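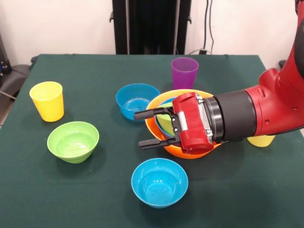 My sister wanted the plastic ones kept. She had flown in for the week and was staying at the Brekus, out by the highway, and she called at 4 to say so before I had opened the second box.

"The bowls and the cups," she said. "All of them. I don't care about the china."

The china was worth $220, according to the man from Drener. He had left his offer on the back of an envelope. The plastic came from a market stall the summer we lived over the laundromat, and our mother had carried it through five apartments.

I spread the green cloth and set things out. Orange, blue, green, one inside the other — that was how she had stored them, with the big one on the outside. The orange had been for popcorn. The purple cup was mine for years, until my sister took it over.

She came by after dark and stood at the table in her coat.

"I thought they were bigger," she said.

She picked up a yellow cup, looked into it, and put it back. Then she asked if there was any newspaper left, and I went to get it.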